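Home | News | Events | Hire | Contact

Last updated: October

Drirnon workshop to tidy itself up in public

The Kedik workshop in Drirnon will hold its first Big Clear-Out this Tuesday from 5pm, after members conceded that the floor had become a form of storage.

Everyone who uses the main room is asked to come and claim what is theirs. That covers brushes, poles, spare tabletops, bin bags both full and hopeful, and any device with a switch on it that has been left on a mat for somebody else to deal with.

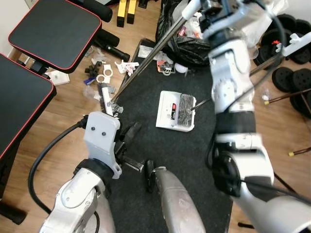

Anything unclaimed by closing time goes to Sisuletti, the repair shop next door, which has kindly agreed to take around 200 items and has asked us not to treat that as a target.

"I came in for a brush and left with a bruise," said Eglė Grigaitė, who runs the workshop. "The floor is a perfectly nice wood-grain one. I would like to be reminded of it."

Rimantas Lapiņa, who is in charge of the tool library, said black mats would stay down for the evening. "Put it on the mat if you want it looked at. Put it in a bag if you don't."

Entry is free. Tea is £2, biscuits included while they last.

Press enquiries: Eglė Grigaitė, Kedik, Drirnon.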